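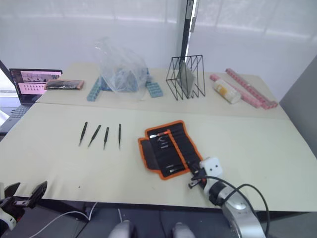

Bench notes, 6/2/26

Finally got both tables together this morning, so I can spread out a bit! I've wanted the extra depth since August, when we did the Bresstead order on the one table and I spent half my time moving things to get at other things. Laptop and the bulky stuff go on the rear table now and the front one is for whatever I've got my hands on. The curtain stays drawn behind (I know some of you like it open, but the glare on a pale top gives me a headache by eleven).

Tweezers

Four black ones out on the front table, left of the middle, tips towards me. I've been picking them up all day and putting them back the same way round, and it's a daft little thing but it does save fumbling. I want to settle on one pair for the Yule job and stop swapping. The fine work goes wrong for me whenever I change pair halfway through, my fingers get used to one amount of squeeze and then the next pair is springier and ping, off goes the bit across the floor. Found one by the door at lunch. Still missing its friend.

If you borrow a pair, wipe the tips first. There was something sticky on one last week and I only noticed when a part came up with it and wouldn't let go.

Rear table

The black pouch with the orangey-pink trim lives next to the laptop. Please leave it there, I went hunting for it twice.

Blue pieces: still in the clear bag for now, apart from the two blocks either side of it. I'd like them all in a proper tub with a lid, that bag is crumpled to bits and won't stand up to much more. Same goes for the long pink strips over on the right. They take up a silly amount of room lying down and I keep resting things on them (the white bottle with the yellow label, today). Maybe a bit of gutter along the back edge? Or stand them in a tall bin. Will ask at Stimunitz what they do with theirs.

The wire rack is earning its place. I've got the grey panel leaning in it and it's so much better than propping it on the wall, where it slid down every time somebody shut the door. Would happily have a second one.

Yule job

Fikilham want 1,000 to begin with and then possibly 2,000 if they like them. Did 111 yesterday on the old layout and was properly fed up by the end. Managed 46 before lunch today, with the table shuffling included, so I'm quite pleased. Won't know if it's the layout or just me being fresher until I've done a whole day at it.

My back says the front table wants to come up a touch. There are some blocks under the stairs that might do, need to measure the legs.

To do

Tub with lid for the blue bits
Somewhere for the pink strips
Second wire rack, same as the first
Measure table legs
Pick a pair of tweezers and stick to it
Look behind the radiator for the missing part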